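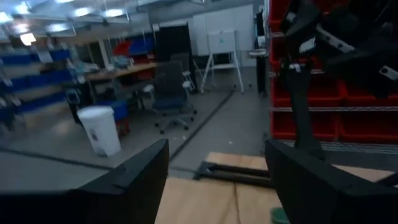 *Red bins on wire shelving, with a long black cable across the concrete floor.*

# Custom insoles for heel pain: questions we keep getting

Last updated June 1, 2021

The Grudden page on heel pain gets more mail than anything else on this site, and most of it is about custom insoles. We don't sell them. We have no deal with anyone who does. What follows is general information, and it can't tell you what is wrong with your particular foot.

## What kind of heel pain are you talking about?

Mostly plantar fasciitis, which many clinicians now just call plantar heel pain. The plantar fascia is a thick band of tissue that runs along the bottom of the foot from the heel bone toward the toes. When it gets sore, the usual complaint is a sharp pain under the heel with the first steps in the morning or after sitting for a while. It often eases once you get moving and comes back by evening.

Pain at the back of the heel is usually something else. So is numbness. Insoles get sold for all of it anyway.

## Do insoles work at all?

Some people feel better with them. The research is less exciting than the brochures. Trials that compared insoles with fake ones have tended to find a small benefit or none, depending on how long people were followed and what was measured. A small average benefit can still mean that one person does well and another gets nothing, and there's no good test for telling those two people apart ahead of time.

Keep in mind that heel pain of this kind gets better in most people over the course of a year or so, whatever they put in their shoes. If you buy an insole in month eight and feel fine in month eleven, you'll naturally credit the insole. Maybe it earned it. You can't know from your own case.

## Is a custom pair better than one off the shelf?

For ordinary plantar heel pain, the studies that put the two head to head have mostly found little difference. That surprises people who have just paid for the custom kind.

The gap in price is not small. One reader sent us a quote for $900 from a storefront in Sowerby, for one pair, follow-up visit not included. The same reader had paid $96 for a firm ready-made pair the winter before and had worn them for two weeks before deciding they "weren't real." We'd have liked to see those get a longer trial.

Custom devices do have a place. If you have an unusual foot shape, a foot deformity, diabetes with loss of feeling, or inflammatory arthritis, a properly made device from a qualified professional may be well worth it, and this page isn't aimed at you.

## The store scanned my feet on a pressure plate. Doesn't that prove something?

It proves you stood on a pressure plate. The colored map shows where your weight was while you stood there, and everyone's map has red areas, because everyone's heels carry weight. Ask what a map would have to look like for the salesperson to send you home with nothing. If there's no answer to that, the scan is part of the sales pitch.

Scanning is also a perfectly reasonable way to take a foot's measurements for manufacturing. That's a different use, and it doesn't show that you needed the product in the first place.

## They told me my arches are collapsing. Should I worry?

Flat feet are common and a lot of them never hurt. An arch that has been low since childhood isn't collapsing.

An arch that has clearly dropped on one side in adult life, with pain or swelling along the inside of the ankle, is another matter. It can mean trouble with the tendon that supports the arch. See a doctor for that, and don't let anybody sell you an insole first.

## How stiff should an insole be?

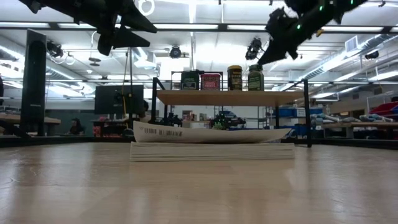 Firmness is where ready-made insoles differ most, and the packaging is nearly useless on the point. "Firm," "structured" and "dynamic" aren't standard terms, so one company's firm can be another's medium. Looking at the shape won't settle it either. The curved white sheet on top of the paper stack in the photo bows up at both ends like a shallow boat, and a side view of an insole can give you a nice curve like that too without telling you whether it will hold up under a person's weight. Put it on a hard floor, press down on the arch with your thumb, and compare it with the next one. It's a crude test. It still beats reading the box.

Softer isn't automatically worse. People with a thin, tender heel pad often prefer cushioning, and comfort counts for something when the thing has to be in your shoe all day.

## What about the Lodska insoles with the heel magnets?

We've had a pile of letters about these since February. We haven't found a decent trial of that product. Magnetic insoles in general have been tested against look-alikes with no working magnet, and the magnets didn't do better for heel pain. If you already own a pair and they feel good, wear them. The padding may be doing the job.

## The ad says 4,000 people were "pain-free in 30 days." Isn't that a lot of people?

It's a lot of customers. What we'd want to know is how many bought the product altogether, how many were asked, who did the asking, and what happened to similar people who bought nothing. A count of happy buyers answers none of that. The Sukine website goes one further and lists 1,573 five-star reviews with no way to read the others.

## What should I try before spending real money?

Stretching is cheap, dull, and has reasonable support behind it. The two usual ones:

- Calf stretch against a wall, back knee straight, then again with the knee slightly bent.
- Plantar fascia stretch: sit down, cross the sore foot over the other knee, and pull the toes back toward the shin until you feel a pull in the arch. Do this before your first steps in the morning.

Strengthening with slow heel raises is also used. It may hurt a bit to begin with, and a physical therapist can help you judge how much is too much.

Look at your shoes. Worn-out sneakers and hours barefoot on hard floors both make some people worse. Cut back on whatever set it off, if you know what that was. Running is the one people argue with us about, and a few weeks at a lower distance is usually enough of an experiment.

## How long should I give an off-the-shelf pair?

Six weeks is fair, building up from an hour or two a day. Write down your morning pain from zero to ten before you start and then once a week. Memory is bad at this. If the pair causes new pain in the knee, hip or arch that doesn't settle after a few days, take it out.

## Will insurance pay for custom ones?

Sometimes, for certain diagnoses, with conditions attached. Plain heel pain is often excluded. Call the number on your card and ask by diagnosis, and get the answer in writing if you can. A store telling you it's "usually covered" is not an answer from your insurer.

## When should I skip all this and see someone?

Get medical care promptly if:

- the pain started suddenly after a fall or jump, or you felt a pop
- you can't put weight on the foot
- the heel is red, hot or swollen, or you have a fever
- you have numbness or tingling
- the pain wakes you at night while you're resting
- you have diabetes and any wound on the foot

Also see someone if a couple of months of stretching and sensible shoes have changed nothing. Heel pain has other causes, stress fractures and trapped nerves among them, and no insole seller is in a position to rule those out.

## Can I send you a photo of my foot?

Please don't. We can't diagnose anything from it, and we'd be suspicious of any website that said it could.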